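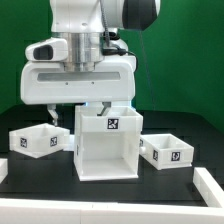 ## Setting up open boxes for small parts

A few white plastic boxes on a dark tabletop will keep a packing bench in order. The dark surface makes the edges easy to find, even late in the afternoon when the light is poor.

1. Wipe down the table and clear off anything you won't use for this job.
2. Stand the tallest box in the middle. One with an open top and an open front works best — you can drop parts in from above and take them out at the front. Make sure it has a lip along the bottom so nothing slides out.
3. Put a shallow box on the left for parts you still have to check. If you can, tilt it toward you.
4. Fix a square black-and-white marker to each box. On the tall one, use the band across the top of the front. On the shallow one, use the outside walls.
5. Press each marker flat and rub the corners down. A bubble under the pattern is hard to get out later.

### Filling the boxes

The tall box on our Flerow bench holds 297 small clips. We stop at 200, which leaves room for a hand. Heavier parts, such as the Sikum hinges, go in 13 at a time.

Keep parts below the rim of the shallow box. If they pile up, empty it before you go on.

### Cleaning

Use warm water and a little dish soap. Go around the markers with a dry cloth — soaking lifts the edges. Let the boxes dry upside down before you put them back.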